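Forum > Haus & Umbau > Fenster und Türen > Angebot Kastenfenster aufarbeiten

Neu | Beliebt | Suche | Anmelden

**lill_altbau**
Moin, wir haben 11 alte Kastenfenster, Kiefer, teils noch mit erster Verglasung. Hardale bietet die Aufarbeitung für 1499 Euro pro Stück an, Drusteck will alles rausreißen und Kunststoff einsetzen. Der Vertreter meinte, die Heizkosten würden sich dann halbieren. Glaubt das jemand?

**Fugenfritz**
Halbieren? Soll er dir schriftlich geben. Bei uns kam nach dem Tausch vor allem der Schimmel in der Laibung, ein Lüftungskonzept hatte keiner gemacht.

**k_bunting**
Das ist mir zu pauschal. Wir haben getauscht und nichts schimmelt. Aufarbeiten heißt auch: alle paar Jahre streichen. Wer macht das denn in zehn Jahren noch?

**Fugenfritz**
Ich. Leinölfarbe, ein Wochenende. Und was in dem Preis von Hardale drinsteckt, würde ich auch gern sehen. Dichtung? Kitt? Gerüst? Bei mir kamen fürs Gerüst ca. 3000 Euro extra.

**lill_altbau**
Gerüst steht nirgends. Dichtung nur im inneren Flügel, »nach Bedarf«. Was immer das heißt.

**Poppy P.**
Nach Bedarf heißt Nachtrag. Lass dir ein Fenster als Muster machen und entscheide dann. Den Prospekt von Grokness kannst du dir übrigens sparen, da steht kein einziger U-Wert drin. Gruß vom Küchentisch:
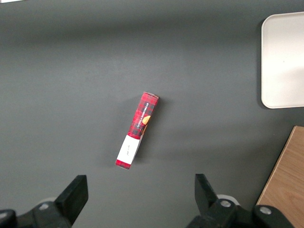 Vanilla Shortbread, zum Angebotelesen

**k_bunting**
Musterfenster finde ich gut. Trotzdem beide Angebote nachrechnen, auch das mit Kunststoff.

**lill_altbau**
Ok, ich frage bei Hardale wegen Muster und Gerüst nach und melde mich.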